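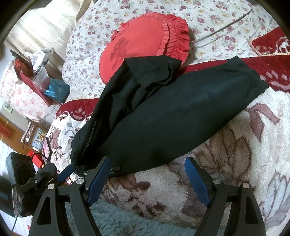 Folding and storing dark clothes, and keeping cushions in shape

Posted 10/10/2020 by Siyabonga Jacobs
Filed under: Bedrooms, Laundry

A bed is the best folding table most of us have. It is wide, it is at a sensible height, and a soft top does not leave hard creases. The trouble is that everything on it ends up in the same heap, so black tops go on top of cushions and throws and pick up whatever fluff was there first. A few habits make the job quicker.

Before you start

Clear one half of the bed and leave the other half for the unsorted pile. Move cushions to the head end, or stand them on a chair. If you keep a throw across the bed, fold it back. Red and other strong colours can shed a bit when they are new, and the bits show on black cloth.

If you have washed the throw fewer than two or three times, lay an old cotton sheet over it before you put pale clothes down.

Rolling soft jackets and tops

Soft zipped garments do not stack well. The sleeves slide out and the whole pile leans. Rolling works better.

Close the zip to the top and lay the garment face down. Fold both sleeves straight across the back. Fold in each side until the piece is about as wide as the drawer is deep. Turn up the hem by a hand's width, then roll from the neck down to the hem, pressing the air out as you go. Tuck the loose end under the turned-up hem.

Keep any printed lettering on the outside of the roll. You can tell one black roll from another in the drawer without undoing them all, and print that is folded against itself in a warm cupboard can stick. If it does stick, do not pull. Leave the garment in a cool room for an hour and peel it apart slowly.

Zip pullers should sit at the edge of the roll where they cannot catch. A small puller will snag a ruffle or a knitted throw very easily. If it has already caught, push the fabric back through the teeth from behind with a blunt needle.

Getting fluff off black cloth

A clothes brush is cheaper than sticky rollers and lasts for years. Brush in one direction only, from shoulder to hem. I use a Wostach brush that I bought in Brendport market, but any short, stiff bristle will do. A damp rubber glove is good for pet hair - wipe it over the cloth in short strokes and rinse the glove often.

Turn black clothes inside out before washing, and wash them cool. Leave towels out of the load. Dry them in the shade if you can.

Ruffled and embroidered cushions

Round cushions with a gathered edge lose their look when something heavy is left on them. The ruffle flattens on one side and then stays that way.

To bring it back, hold the cushion by the middle and shake it, then run the ruffle between finger and thumb all the way round. For a stubborn patch, hold a steam iron a little above it and let the steam do the work. Do not press down. With a double ruffle, do the back layer first.

Embroidery should be ironed from the wrong side on a folded towel, so the stitches sink into the towel and stay raised. If the cover does not come off, leave the iron out of it and brush the stitching with a soft, dry toothbrush.

Store spare cushions upright, like plates in a rack. A pillowcase over each one keeps the dust off.

Where to put it all

Rolls go in a drawer in a single layer, label side up. If the drawer is too deep, use shoe box lids to make a second layer that lifts out. I have a set of three Udus fabric boxes for winter things and they come down from the wardrobe in December. Do not pack them so tight that you have to tug things out.

Throws are best folded in thirds lengthways and then rolled. Refold them along different lines each time you wash them, or the crease will wear pale.

Reader's tip

Wian Masilela writes: "I put a strip of masking tape on the front of each drawer with the contents written on it. It peels off clean if you change it within a few months. My sons now put their own jackets away, mostly in the right drawer."

More in this section: Airing a mattress - Sewing on a zip puller - Washing wool by hand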